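Girkley Computer Recycling and Reuse – Frequently Asked Questions

Dropping off equipment

What do you take?
Desktop computers, laptops, monitors, keyboards, mice, printers, routers, cables and phones. Working or dead makes no difference. We do not take televisions, microwaves, smoke alarms or anything with a refrigerant in it. The county transfer station handles those.

Do I need an appointment?
Not for a carload. If you have more than 16 items, call first so we can clear space at the dock on Kamata Street. The dock opens at 9 a.m. and the last drop-off is at 4:30 p.m. We close for inventory for one week in June.

Is there a fee?
Desktops, laptops and phones are free. Monitors are $5 each. Printers are also $5 – they are mostly plastic and cost us more to process than we get back.

Can you pick up from my office?
Yes, within the county, for loads that fill at least one pallet. Pickups are run by Emex, and they set the schedule. Please have everything on the ground floor and boxed or shrink-wrapped. They will not carry equipment down stairs.

Should I take anything out first?
Remove discs, memory cards and USB sticks. Take the battery out of a laptop only if it comes out without tools. If a battery is swollen, do not press on it or try to remove it. Tell the person at the dock and it will go straight into a fire-safe bin.

Do you open up desktops before you weigh them?
No. Whole machines are weighed as they come in, and the case is opened later. The side panel comes off first, which gives access to the power supply and the motherboard. 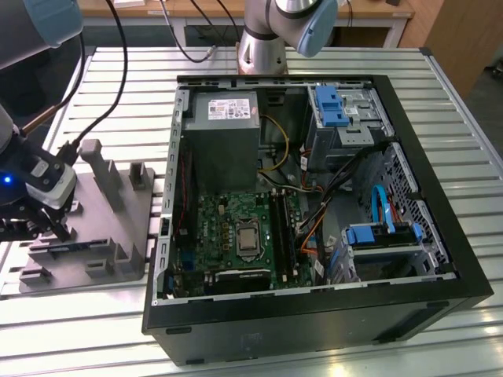 Your data

What happens to my hard drive?
Every drive is either wiped or shredded. Drives that pass a health check are wiped and reused. Drives that fail, and all drives from medical or legal offices, are shredded on site.

Can I keep my drive?
Yes. Take it out before you come, or ask at the dock and we will remove it while you wait. There is no charge for one or two drives.

Do I get proof?
Businesses get a certificate listing the serial number of each drive. Households can ask for one at drop-off. We can't issue one afterward, as household drives are not logged by owner.

Is a factory reset enough?
For a recent phone, usually. Sign out of your accounts first, or the phone stays locked and can only be scrapped. On older computers a reset may leave files that can be recovered, so we wipe those drives whatever you have done at home.

Reuse and parts

How do you decide what gets reused?
Age, condition and whether the machine can run a supported operating system. A desktop that misses on the last point may still have a good power supply, memory or processor. Those parts are tested and go on the parts shelf. Bare boards go to Brustness, our downstream processor, for metal recovery.

Can I buy parts?
Yes, at the front counter. Memory, power supplies and processors carry a 30-day exchange. Cables are sold as is. Bring the model number of your computer, and for a processor bring the socket type too. Two chips that look the same size may not fit the same board. 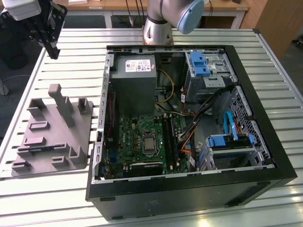 Open desktop computer
Power supply, processor and memory

Do you sell complete computers?
When we have them. Last year 767 refurbished machines went out, most to schools and library programs. What is left goes on sale at the counter. We don't hold machines by phone.

My group needs computers. How do we apply?
Nonprofits and schools within the county can fill in the request form at the counter. Tell us how many you need and what they will be used for. The wait is longest in late summer.

Donations and paperwork

Is my donation tax deductible?
Equipment we can reuse may be. We give you a receipt that lists the items, but we do not put a value on them. Ask your tax preparer.

Why was my computer turned down for reuse?
Common reasons are a locked BIOS, a cracked case, water damage, or a board with bulging capacitors. It will still be recycled.

How much do you handle in a year?
Over 2,000 desktops and laptops. Monitors are tracked by weight on a separate sheet.

Who do I call with a complaint or a billing question?
Mervyn Pilkington in the office handles both. Have your receipt number ready – it is printed at the top left.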